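3.2 Choice of serving ware

The Mendeck residence survey received 716 responses in July. Students at Jemura Hall reported that portion size affected how much food they left uneaten. The project team therefore compared 2 serving sizes over the lunch period.

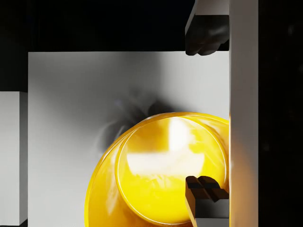 Figure 2. Yellow bowl on a white surface (computer rendering).

Plate waste was weighed at 2 p.m. and recorded in grams. Meals over 200 grams of waste were logged separately. Results for Chiu House are given in Section 4, organized by meal type and flavour.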